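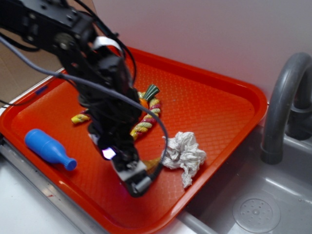

**Bandeja de plástico Rurus, color rojo. 20 € en la tienda de Kevdale. Nota: 5 sobre 10.**

Compré la Rurus con pocas ganas. Ya tenía en casa dos bandejas de cocina que hacían el mismo papel y una caja de zapatos que lo hacía casi igual, pero en la ficha del producto prometían "un espacio de juego ordenado que favorece la concentración", y quería ver con qué cara se sostiene eso. Es una bandeja. Roja, rectangular, con las esquinas redondeadas y el borde levantado, igualita a las de cualquier hamburguesería. Lo de la concentración lo tendrá que poner el niño.

La uso para juntar los juguetes sueltos y las cosas que se van quedando encima de la mesa. Hay juguetes de cocinita, el mordedor de cuerda del perro (sí, lavado) y lo que aparezca ese día. Siete semanas después ya puedo decir algo.

### El fondo

Tiene un relieve fino de rombos. El vendedor lo llama "antideslizante", palabra que yo reservaría para otra cosa. Con la bandeja plana, los juguetes se quedan donde los dejas, como se quedarían en la mesa. En cuanto la llevas de una habitación a otra con un poco de prisa, lo redondo se va al borde. La cuerda aguanta bien, pero una cuerda aguanta bien en todas partes.

Donde sí noto el relieve es al limpiar. Las migas se meten en los rombos y el paño pasa por encima sin enterarse. Hace falta un cepillo de uñas y algo de paciencia.

También brilla bastante. Con la lámpara encendida sale un reflejo en el centro que a mí me molesta y que a mi hijo le da lo mismo.

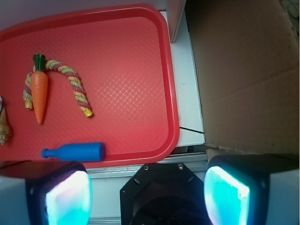

*La zanahoria sobre la cuerda trenzada y la botella azul junto al borde.*

### El borde

Es lo mejor que tiene. Tiene altura suficiente para frenar una botella de juguete tumbada y es lo bastante bajo para que una mano pequeña llegue a todo. En marzo probé la Pitville, más cara, con las paredes casi verticales, y había que pescar las piezas desde arriba. Aquí no pasa.

Lo que no me creo es la capacidad. La ficha dice que caben "hasta 126 piezas", supongo que del tamaño de una lenteja. Con juguetes normales se llena enseguida y acabas apilando, que era justo lo que querías evitar.

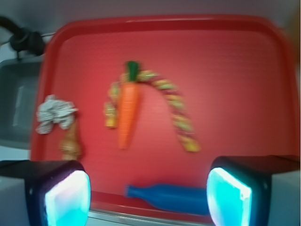
El color merece un aviso aparte, porque solo la venden en rojo y el rojo no perdona. Para una caja de almacenaje daría igual. Para jugar a buscar y separar cosas cambia mucho según lo que pongas dentro: la botella azul se distingue desde la puerta y la bola de papel de aluminio también, mientras que una zanahoria naranja rodeada por la cuerda llama bastante menos la atención. Si el juego consiste en sacarla de ahí, puede hasta convenir. Si buscas contraste, una bandeja blanca te va a salir mejor y más barata.

### ¿La compro?

Radek Tichý, que me la recomendó, tiene dos y está encantado. Yo no repetiría a ese precio. La de Takács me parece comparable y su fondo liso se limpia de una pasada, aunque el borde es más bajo y lo que rueda se escapa.

Si la encuentras rebajada y no tienes ninguna bandeja en casa, adelante. Si tienes una, mira primero en el armario de la cocina.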